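Roboterarm in der Küche: Regeln für Toaster, Brett und Brot

37 Mal geteilt · 12 Kommentare

Wer einen kleinen Roboterarm am Küchentisch oder in der Lehrküche arbeiten lässt, braucht feste Regeln. Die meisten Anleitungen der Hersteller hören beim Aufbau auf. Was danach kommt, also Brot, Krümel, heiße Geräte und Kabel, muss man selbst ordnen. Die folgenden Hinweise stammen aus der Werkstattküche Wusen und gelten dort für jeden, der ein Programm startet. Sie ersetzen keine Risikobeurteilung und auch nicht die Betriebsanleitung.

Der Tisch

Auf dem Tisch liegt nur, was der Ablauf braucht. Messer, Gläser und Getränke kommen weg, auch wenn der Arm an dieser Stelle laut Programm nie vorbeikommt. Eine Stoffdecke dämpft und schont das Geschirr, muss aber glatt liegen und darf an der Vorderkante nicht rutschen. Wir befestigen sie mit Klemmen an der Unterseite. Auf blanker Platte rutscht ein leichter Teller schon bei einer kleinen Berührung.

Die Plätze von Toaster und Teller markieren wir mit Klebeband, zwei kurze Streifen pro Gegenstand genügen. Wer etwas verschiebt, schiebt es vor dem nächsten Lauf zurück. Ein Toaster, der 2 cm neben der Markierung steht, gilt als falsch aufgestellt.

Strom und Kabel

Das Netzkabel des Toasters führt auf dem kürzesten Weg vom Arm weg. Es liegt flach und kreuzt nie den Bereich, in dem gegriffen wird. Der Toaster hängt an einer eigenen schaltbaren Steckdose, die man ohne Griff über den Tisch erreicht. Mehrfachsteckdosen unter dem Tisch sind erlaubt, aber nicht auf dem Boden vor der Tischkante, wo man steht.

Die Kabel am Arm brauchen Spiel. Vor dem ersten Lauf des Tages fährt man jede Achse langsam durch und schaut, ob eine Schlaufe hängen bleibt oder spannt. Zu lose ist auch falsch - eine tiefe Schlaufe bleibt am Toasterhebel hängen.

Teller und Brot

Ein runder Holzteller mit Rand hat sich bewährt. Porzellan ist zu glatt und zu laut, und es splittert. Holzteller nach Gebrauch kurz feucht abwischen und stehend trocknen, nicht in die Spülmaschine geben. Einmal im Monat dünn einölen. Risse sind ein Grund zum Aussortieren.

Zum Üben nehmen wir Toastbrot aus der Packung mit 500 g. Das Brot soll vom selben Tag sein oder vom Vortag. Frisches Brot gibt unter den Fingern des Greifers nach, altes bricht an der Kruste. Übungsbrot wird nicht gegessen. Das steht bei uns auf einem Schild an der Wand und wird trotzdem gelegentlich vergessen.

Der Greifer

Für Lebensmittel, die später jemand essen soll, braucht der Greifer Fingerauflagen, die vom Hersteller dafür freigegeben sind. Wir verwenden die Auflagen von Plader und wechseln sie nach 18 Läufen. Schrauben und Bohrungen an den Fingern sammeln Krümel. Eine trockene Zahnbürste holt sie heraus, Druckluft bläst sie nur tiefer hinein. Kein Spülmittel direkt auf den Greifer geben, sondern auf das Tuch.

Die Greifkraft stellt man am Brot ein, nicht am leeren Finger. Bleibt nach dem Loslassen ein Abdruck, ist sie zu hoch.

Hitze

Ofenhandschuhe gehören griffbereit an die Tischkante und zwar paarweise. Sie liegen nie auf dem Toaster und nie darüber. Ein geröstetes Brot, das klemmt, holt man erst heraus, wenn der Stecker gezogen ist. Der Arm steht dabei still und das Programm ist beendet, eine Pause reicht nicht. Metallgabeln sind am Toaster verboten.

Das Krümelfach wird jeden Donnerstag geleert, bei viel Betrieb öfter.

Menschen am Tisch

Während der Arm fährt, greift keiner in den Arbeitsbereich. Eine Person hat den Not-Halt in Reichweite und tut sonst nichts. Lange Haare zusammenbinden, Ärmel hoch, Schmuck ab. Eine Leuchte am Arm ersetzt das Hinsehen nicht, was eine Farbe bedeutet, steht in der Betriebsanleitung des jeweiligen Geräts.

Jeder Lauf, der abgebrochen wird, kommt mit Uhrzeit und Grund ins Heft. Formblatt 1113 liegt in der Schublade unter dem Rechner, der Ablauf dazu ist von Villanueva übernommen.

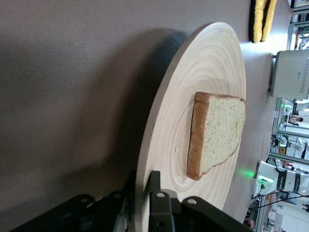
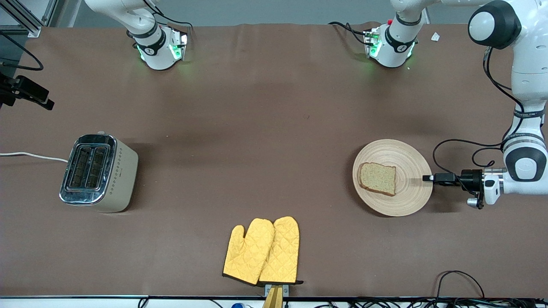
Fotos: Werkstattküche Wusen / Zotier

Zum Schluss des Tages

Arm in Parkposition fahren, dann erst ausschalten. Toaster ausstecken und abkühlen lassen, bevor er in den Schrank kommt. Brotreste vom Teller in den Biomüll, Tischdecke draußen ausschütteln. Bei Fettflecken wird sie bei der Temperatur gewaschen, die auf dem Etikett steht. Die Klebestreifen bleiben auf dem Tuch, solange sie halten, und werden nach dem Waschen neu gesetzt. Wer neue Streifen setzt, fährt die Greifpunkte einmal langsam ohne Brot an und trägt das ins Heft ein.

12 Kommentare anzeigen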